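Section 4: Installing and Leveling the Tratberg Workbench Top

Applies to Tratberg benches with the Skolard leg set. Revised 3/21/26.

Read this section through before you start. The top is heavy and needs two people to lift. If the legs are not yet bolted together, go back to Section 3 and finish them first.

4.1 Before you begin

Leave the top in the room where it will be used overnight, flat on the packing strips, with the wrap cut open on both long sides. Wood that comes straight from a cold truck can move after it is fastened down.

You will need:
Hex key (in the hardware bag)
Spirit level, the longest you have
Tape measure
Pencil
Fine sandpaper
Finishing oil and two lint-free cloths

4.2 Fitting the top

1. Stand the leg frame in its final place. Check that all four feet touch the floor.
2. Back each leveling foot out until you can see the thread.
3. Lift the top onto the frame with the stamped side down.
4. Slide the top until the overhang is 30 mm at the front edge. Measure at both ends.
5. Start all the screws by hand through the slotted brackets. Do not tighten yet.
6. Check the overhang again, then tighten from the center bracket outward.

Note: The slots let the wood swell and shrink across its width. Do not replace the supplied screws with countersunk ones. They lock the top in place and it may split.

Caution: Do not use an impact driver on the bracket screws. The threads in the wood strip easily. 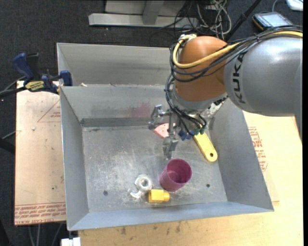 4.3 Leveling

1. Set the level along the back edge. Turn the two rear feet until it reads true.
2. Set the level front to back at the left end and adjust the left front foot. Repeat on the right.
3. Push down on each corner in turn. If the bench rocks, lower the foot at the high corner a quarter turn and test again.
4. Hold each foot still and run its lock nut up tight against the leg.

On a soft floor, check the level again after a week of use. Rubber flooring goes on settling under load.

4.4 Load limits

The limit for an evenly spread load is 200 kg. The Bepari cross brace raises this to 227 kg when it is fitted to the rear legs. Do not stand on the top or use it as a step.

Vises and other clamped tools must sit over a leg, with their bolts clear of the brackets.

4.5 Oiling

The top ships with one thin factory coat. Add another before first use.

1. Sand lightly along the grain and wipe off the dust.
2. Spread the oil thinly with a cloth, edges included. A 500 ml can of Raloris bench oil is enough for the top and both ends.
3. Wait 30 minutes, then wipe off all that has not soaked in.
4. Leave the bench clear until the next day.

Warning: Oily cloths can catch fire by themselves. Lay them flat outdoors to dry or soak them in water before you throw them out.

Oil again when water no longer beads on the surface. In heated rooms, do this in November, ahead of the dry months.

For replacement screws or feet, write to Roy Ellwood in the parts department and give the number stamped on the underside of the top.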